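Gredlow 2 est sorti, et je n'ai pas beaucoup dormi

Bon, je l'attendais depuis octobre et la voilà enfin, la version 2 de Gredlow, le planificateur de mouvements que Viktória Lengyel et sa petite équipe développent chez Usgate. Je l'ai installée hier vers 23 h en me disant « juste un essai » (vous connaissez la suite), et à 3 h du matin j'étais encore en train de relancer des scènes en simulation !

Le gros changement, c'est que la planification et le contrôle ne se parlent plus par fichiers interposés. Avant, on calculait une trajectoire, on l'exportait, le contrôleur la rejouait, et si un objet avait bougé de deux centimètres, tant pis pour nous. Maintenant le module de perception, qui s'appelle Moline, pousse ses estimations de pose directement dans le planificateur, et la trajectoire se corrige en cours de route. Sur ma machine, un recalcul complet pour un bras prend 146 millisecondes. Avec la version précédente j'avais le temps de me resservir un café, ou presque. 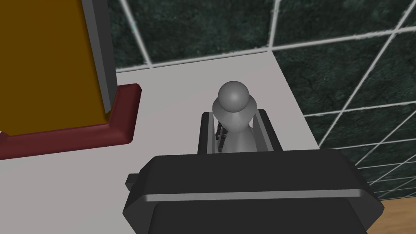
L'autre nouveauté qui me fait plaisir, c'est la gestion des approches serrées. On peut enfin donner une marge différente à chaque partie de la pince : très fine au bout des doigts, plus généreuse autour du boîtier. Ça paraît bête, mais avec une marge unique le planificateur refusait la moitié des prises dès qu'il y avait un rebord dans le coin, et on finissait tous par mettre la marge à zéro en croisant les doigts. Le réglage se fait dans le fichier de configuration, par segment, et il est même documenté (si, si).

Côté deux bras, c'est plus contrasté. Le solveur s'appelle Orbán, il est livré à part, et il planifie les deux côtés ensemble au lieu de bloquer l'un pendant que l'autre avance. Quand ça marche, c'est superbe à regarder ! Quand ça coince, le message d'erreur vous dit « contrainte non satisfaite » et débrouillez-vous. Viktória m'a écrit qu'un vrai rapport de diagnostic était prévu pour la prochaine mise à jour, avec le nom des segments en cause.

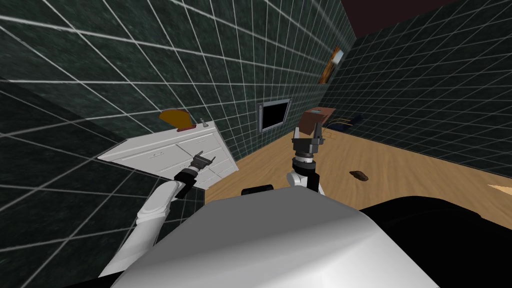 Les deux bras du robot blanc en simulation, la pince gauche devant le meuble blanc.

J'ai quand même voulu voir ce que ça donnait en série, alors j'ai laissé tourner le banc d'essai fourni avec l'archive. Il contient 1 046 situations de départ, toutes en intérieur, et j'en ai gardé 800 pour ne pas y passer la semaine. Je ne vous donne pas de taux de réussite parce que j'ai changé les marges au milieu (oui, je sais, c'est mal), mais je referai ça proprement. Ce que je peux dire, c'est que la mémoire reste stable du début à la fin, alors que l'ancienne version gonflait tranquillement jusqu'au plantage.

Petit bémol pour ceux qui ont des scripts maison : l'appel qui ouvrait et fermait la pince a changé de signature. Il attend maintenant une ouverture en mètres, là où on passait un pourcentage. J'ai mis une bonne demi-heure à comprendre pourquoi mes doigts restaient grands ouverts, donc pensez-y avant de migrer. Les scènes, elles, se rechargent sans rien toucher.

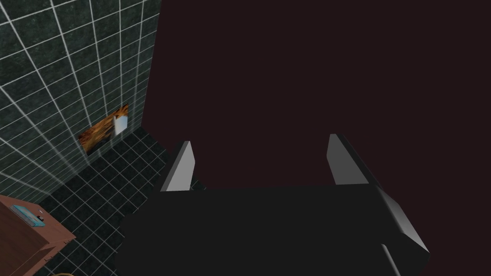

Est-ce qu'il faut tout réinstaller pour passer à la version 2 ?
Une mise à jour par-dessus l'ancienne suffit pour le planificateur et pour Moline, mais Orbán demande une installation séparée, et il faut vider le cache des trajectoires avant le premier lancement.

Pour le reste, je continue mes essais cette semaine, surtout sur les changements de point de vue pendant l'approche, où Moline me semble encore un peu nerveux : la pose estimée saute quand la caméra tourne vite. Si vous avez trouvé de bons réglages de filtrage, mettez-les en commentaire, je les testerai ce soir !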